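Chapter 8
Putting Things Away: Sorting, Sets and the Humble Basket

I once spent a whole Saturday tidying a nursery cupboard in Skevia, and by teatime I'd learnt more about sets than I ever did at school. You pick a thing up, you ask where it belongs, you put it there. Then you pick up the next one and find your rule doesn't quite work any more (it never does with jigsaw pieces!).

So we'll start small in this chapter, with two blocks and a basket. What would you say the blocks have in common, and what sets them apart? Jot your answer in the margin before you read on.

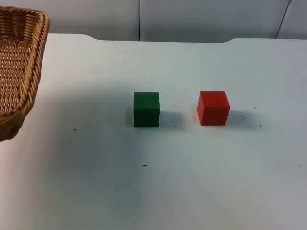 Figure 8.1 A green cube and a red cube, with a wicker basket to the left.

You might have written "same shape, different colour", and I'd be happy with that. But a rule about colour splits the pair, while a rule about shape keeps them together - and both rules are perfectly good. The Petura toy library has 3,000 pieces on its shelves and sorts them all by shape first, colour second. I'd have done it the other way round, and we'll argue that out in Section 8.2.

Then there's the basket. A container draws a line between what's in and what's out, and I like wicker for this because the rim is thick enough for small fingers to feel where inside begins.

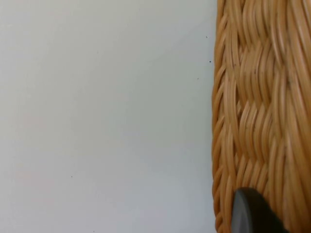
One reader of the last edition, a parent in Arico, wrote to me that baskets are all very well but her children only ever sort things into "mine" and "yours". Fair enough! That's a rule too, and we'll use it in Exercise 1, so have a basket and a handful of blocks ready.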